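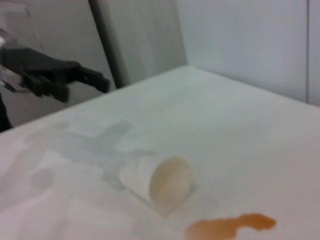 Skikalgate College of Hospitality
Housekeeping and Table Service, Unit 10: Spills on Light Surfaces
Handout for students. Course tutor: Achilleas Kourkoulas
Revised 5 August 2018

1. Purpose of the unit

Students will learn to deal with a small drink spill on a white table top. Tea and fruit juice are treated together, as both leave a coloured mark on a pale surface if the edges of the puddle are missed.

2. Before wiping

Look at the whole spill first. A puddle on a level table seldom keeps a regular shape. It may be deep and dark at one end and very thin at the other, and the thin part is easily overlooked. Check whether the liquid is moving towards the edge of the table. Should it be close, lay a folded cloth along that edge.

A cup lying on its side is to be lifted by the wall, with the mouth turned upwards as it leaves the table. Paper cups are not to be squeezed. Any cup with liquid remaining is carried to the sink and emptied there.

3. Wiping

Place an absorbent cloth over the deepest part and let it take up the liquid. Work from the outside of the puddle towards the middle. Fold the cloth to a clean face after each pass. Finish with a damp cloth and then a dry one, taking in a hand's width of clean table on every side.

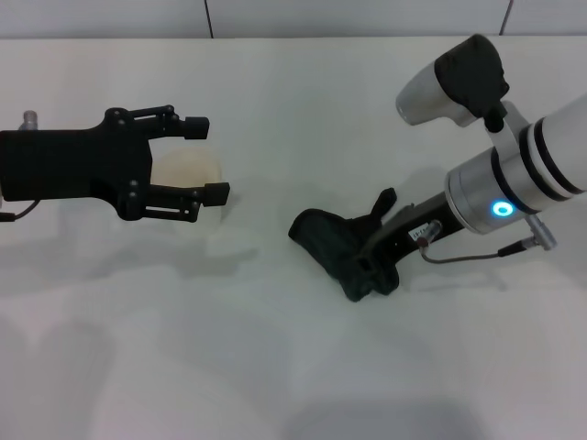

Fig. 1. Pale cup on a white table top.

Pale cups are hard to pick out against a white table, and students should look across the surface from a low angle before declaring it clear. The same check will show up any faint ring or tan film left at the border of a spill.

4. Practical assessment

The assessment takes place in Room 135. Each student will clear one cup and one spill, and will then be asked to explain the order of work. Cloths are to be placed in the laundry bin afterwards. Students who missed the demonstration in May should speak to the tutor before attending.

Reading: Galanis, Care of Table Surfaces, chapter on stains. Copies are held in the library at shelf 616.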